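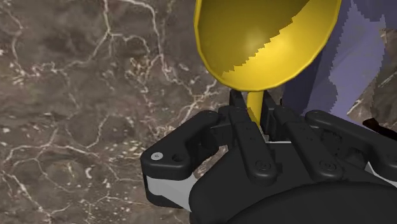

Vastdale Elections Office | Ballot Equipment Workshop

Bench notebook, 24 January 2022

Scanner testing for the March primary, first proper go. I meant to start with the Vostby units because they're the ones that travel worst, but the carts were blocked in behind the voting booths, so the Hofstetter went first. Fine by me, I like the Hofstetter! It's loud but it tells you what it's doing.

Ran the full test deck, 200 ballots, all marked by hand and already tallied on paper. First pass came out one short in the school board race. Everything else matched. My first thought was a light mark (it's always a light mark) and I went through the school board ballots one by one and found it near the back of the deck, an oval filled with what looks like the last gasp of a blue ballpoint. You can see it fine if you tilt it to the window. The scanner read it as blank and kicked no warning.

So that's a question for the group: do we want that ballot in the deck or not? I say leave it in, but put it with the marginal marks and write down what we expect each machine to do with it. At the moment it's mixed in with the clean ones, and whoever runs the deck next is going to lose an hour the same way I did. I've clipped a yellow slip to it for now. Please don't take the slip off, and please please don't feed it with the slip on.

Second pass, same deck, turned upside down and backwards: same totals, one short in the same place. Good, at least it's consistent.

Then the feed test. 200 blank sheets from the new paper delivery, straight from the wrapper, no fanning. Two double feeds, both caught, both cleared without opening the lid. Fanned the same stack and ran it again and got none. I know the instructions for poll workers already say to fan the stack, but they say it in the middle of a long paragraph on page 10 and I'd bet most people have quit reading by then. Could it go on the lid label instead? There's room under the power switch.
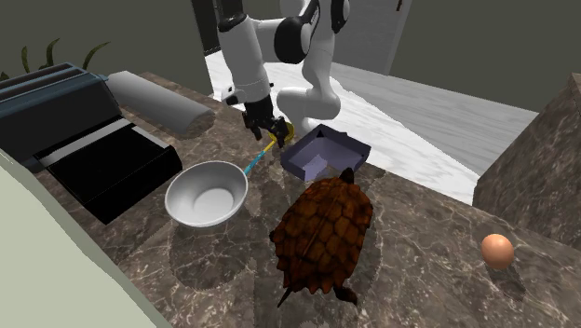
Marit Quillen

After lunch I got one of the Vostby units out. Bench 2, by the sink end, where the outlet is the good one. Powered up clean, clock was wrong (still on summer time, so it sat in the closet since then), paper roll nearly out. Changed the roll, set the clock, printed the zero tape. All zeros, all the races present, and the candidate names in the right order, which I checked against the proof and not against the other machine's tape. We got caught that way once, two tapes agreeing with each other and both missing a middle initial.

Only got halfway through the deck before the ballot box lid sensor started complaining. The lid was shut. I opened it, shut it, leaned on it, said a few things to it, and it stopped. Then it started again. I think the little tab is bent, but I didn't want to go at it with pliers without somebody else in the room and the seal log out, so the unit is tagged and back on its cart with the half-run written up as void. Don't use those totals for anything.

Dresance, the spreadsheet thing we keep the expected results in: I changed the school board column so the marginal ballot has its own row. The old version is saved next to it with "old" in the name. If the totals at the bottom look off to you, check that you have the new one open before you come find me.

Still to do: the rest of the Vostby units, the accessible ballot printer, headphones for same (the foam covers are crumbling all over everything, can we order more?), and the write-in test, which I haven't touched. Test deck is back in the locked cabinet, top shelf, rubber band both ways. Key is signed in.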